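Lejla Berisha wants you to eat your leftovers
By Jenő Kovács
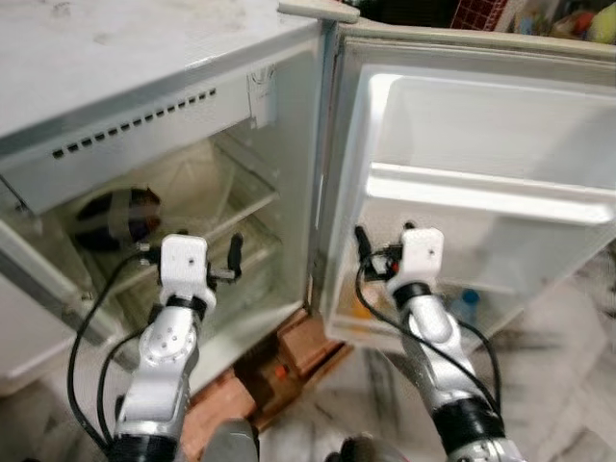

A small fridge with the door open.

Lejla Berisha is late and so am I. She comes into the Asbridge library cafe at ten past 4 with her coat half on, orders tea, forgets to pick it up. Goes back for it. Then she starts talking before I've got my notebook open.

"People think it's about recipes," she says. "I don't care about recipes. I can't even cook that well, ask my sister."

Berisha runs a free evening class on wasting less food at home. Started it in December, in the community room upstairs, with a flip chart and a bag of sad carrots. The class is full most months now. There's a second group over in Turovley, and she drives out there herself, in a car she describes as "mostly rust."

Before this she did the books for Tomić, the grocery on the corner by the bus station. That's where the idea came from. Part of her job was writing up what got thrown out.

"One year it was 3793 dollars in salad. Just bagged salad! I typed that number in and went and looked at my own trash. Same bags. Same brown slime at the bottom."

So she kept a list on the kitchen wall. Everything she threw away, with the price next to it. She says the first month was embarassing and she won't tell me the total. Her husband stopped buying cilantro.

The list is still the first thing she teaches. No app, no spreadsheet. Paper and a pen on a string - the string matters, she says, or the pen walks off. People bring the lists in after two weeks and read them out loud if they want to. Most want to.

"Bread. Always bread. Then half an onion. Everybody has the half an onion."

I ask what to do with the half an onion. She looks at me like I'm slow.

"Use it tomorrow. Put it at the front."

That's a lot of the class, apparently. Front of the shelf for whatever needs eating first, back for the new stuff. Leftovers in something you can see through. One dinner a week where you don't shop, you just eat what's there. At her house that's called scrap night and her kids hate it, except when it's fried rice.

She's less relaxed about dates on packages. "Best before" isn't a warning, she says, it's about quality, and she gets tired of repeating it. But she's careful too. Meat with a use-by date, she sticks to the date. Cooked rice goes in the fridge quick or it goes in the trash. "I'm not trying to poison anyone to save a dollar."

Does it save real money? Depends on the house, she says. One couple in the Turovley group told her they'd stopped spending 3000 dollars a year on food they never ate. She thinks they were rounding up. "But even half of that. Half is a vacation."

She had an offer from Rarkel, who make storage tubs, to hand out there stuff in class. Said no. "You have jars. Everybody has jars. Wash the jar."

What comes next she's not sure. The library wants a Saturday-morning style thing for kids, and she'd like to do one class just on freezing, since people keep asking if you can freeze eggs (you can, out of the shell, beaten). She'd also like the Asbridge room to get a working sink. She has asked twice.

Her phone goes. It's her daughter, wanting to know if the soup in the blue bowl is still good.

"When did we make it?" Berisha says into the phone. Long pause. "Okay, then smell it. No - smell it first, then call me back."

The Asbridge class is free and runs evenings in the upstairs community room. Sign up at the library front desk. Bring a pen.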